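Comparing Two Pairs of Hand-Held Grippers: Notes from the Second Round

Posted February 7, 2025
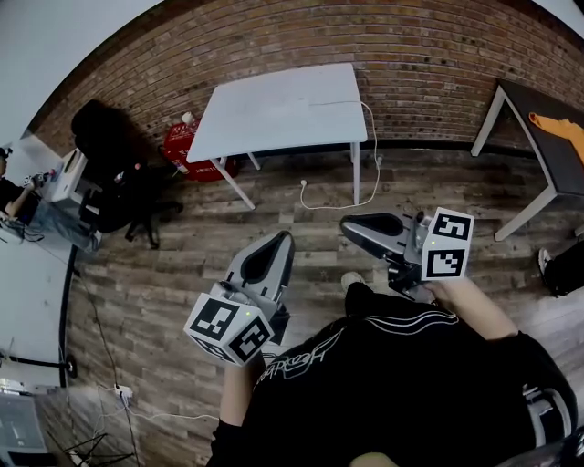
The purpose of this post is to record the findings of the second round of trials, which closed this week, and to set out which of the two pairs I intend to keep using. Readers who followed the October post will recall that the first round ended without a result. The Skarkov pair lost tracking too often for any fair reading to be made, and I undertook to repeat the work once the mounts had been altered.

For the sake of brevity I shall refer to the two pairs as the Skarkov and the Tyagi. Both are held in the hand, one to each side, and both are intended for recording demonstrations that an arm will later be asked to repeat. Position is taken from printed markers on a cube fixed to each gripper and read by a camera worn on the head. The arm on which the recordings are replayed is the one at Stolbridge, where I have bench time two evenings a week.

Conditions of the trial

Each pair was used for the same 11 tasks. These were ordinary household actions: folding a cloth in half and in half again, lifting a cup by its rim, putting a lid on a jar, passing a spoon from one gripper to the other, and so forth. The full list is unchanged from October, with the exception of the zip, which was withdrawn. Neither pair could hold the tab firmly enough for the attempt to mean anything.

Across both pairs we kept 3539 recordings. A recording was kept if both cubes could be found for its whole length, allowing for short gaps that the software is able to fill. Recordings in which an object was dropped were kept also, and labelled as such. I am aware that other groups discard these. My own view is that a dropped object is useful information about the finger, and I should prefer to have it in the file.

Vandana Shukla carried out the alternate sessions, in order that the results should not depend upon one person's habits. Her hands are considerably smaller than mine, and this proved to matter more than either of us had expected.

Grip and fatigue

The Skarkov is the heavier of the two, and most of its weight lies forward of the hand. For short tasks this is of no consequence. After half an hour of continuous work, however, the wrist begins to drop, and the cube drops with it. Vandana reported soreness at the base of the thumb on three separate evenings and asked that her Skarkov sessions be shortened. They were.

The Tyagi sits further back and may be held for a full session without complaint. Its trigger is stiffer than I should like over the last part of its travel, with the result that light objects are sometimes squeezed harder than intended. A paper cup was used in one of the tasks, and a good number of paper cups were spent on it.

Fingers

On smooth objects the two are difficult to separate. On cloth the Skarkov is plainly the better. Its fingertip is narrow enough to slide beneath a folded edge, whereas the Tyagi tends to push the edge along the table before it takes hold. Cloth accounts for a fair share of what I wish to record this year, and I have given this point more weight than another reader might.

The rubber on the Tyagi came loose at one corner in the second week. It was glued down again and has held.

Tracking

The failure described in October was a matter of angle. With the hands held low and close to the body, the wearer's own wrist came between the camera and the Skarkov cube. Moving the mount forward has very largely cured this. What remains is loss of tracking when the two grippers cross, which is common to both pairs and which I do not think any mount will solve — a second camera might, but it would bring its own troubles with timing.

Lighting had a smaller effect than I had supposed. We ran one evening with the main lights off and lost very few recordings. Glare on the marker faces was the greater nuisance, and turning the desk lamp towards the wall dealt with most of it.

The controller

The Lolden controller was used for replay throughout and its settings were not altered between pairs. It performed steadily. I have one reservation, namely that it smooths quick changes of direction, so that a brisk wrist turn in the recording becomes a rather lazy one on the arm. The lid task suffered accordingly. There is a setting which governs this, but to change it halfway would have spoiled the comparison, and I left it alone.

Decision

I shall continue with the Skarkov for cloth and with the Tyagi for everything else. I recognise that this is an inconvenient answer, as the two require separate calibration and the fingers differ in opening width. Mixing both sets of recordings in one training run will need some care. Vandana has suggested that we fit the Skarkov fingertip to the Tyagi body — the screw holes are close, though not identical — and she has drawn an adaptor which is to be printed shortly.

A note for those who wrote to ask about gloves. We tried thin cotton ones for two evenings and gave them up. They were comfortable enough, but the trigger could no longer be felt properly, and the number of dropped objects rose with both pairs.

The task list and the drawing for the revised mount are available on request. Please state which version of the cube you have, as the earlier one is slightly larger and the mount will not accept it.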